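Home | Projects | Reports | Partners | Contact
Last updated: May

Plollerstead Automation Demonstration: Progress Report to the Weda Fund

This report covers the open day your grant paid for and the work we did to prepare for it. The two-arm table was the main demonstration. Visitors came in groups from 10 a.m., and Ehsan Ghorbani ran the table for most of the day.

We kept the task small on purpose. One takeaway cup with its lid on was set on the white table, with an arm on either side. Before each run the arms were held up clear of the cup so that visitors could see the starting position. 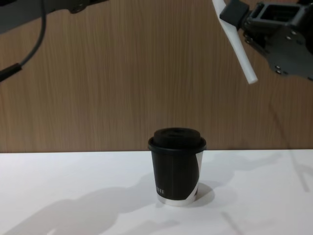

Spending

The open day budget was 3025 dollars. We spent 2727. Most of that went on moving the table and wall panel into the front hall, insurance for the day, and printing. Tarık Baysal has the receipts and will send copies with the signed form. We would like to carry the balance over to the next visit, if the fund agrees.

Attendance and feedback

We planned for 100 visitors and all the places were taken. Two schools have asked for a return visit. The most common complaint was that people at the back could not see the table. Several visitors from Ghaffari, the packaging firm, stayed on afterward and asked about lids, which their own line has trouble with.

The right arm carries a black gripper with a long white rod on it. The left arm has a ring light on its silver housing, and a number of visitors wanted to know about the light before they asked about anything else. We will add a short card on it to the handout.
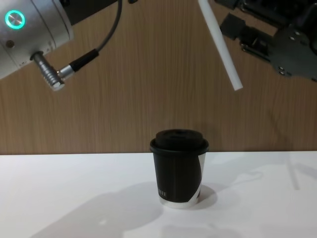 Will the demonstration be offered again under the current grant?
Another session is planned at the Urar training center, using the same table and the same task, once the carryover is approved.

Next steps

Ehsan will write up the setup notes so that a second person can run the table. Tarık is getting a price for a raised platform for the back rows. We will send the Urar booking details when the room is confirmed.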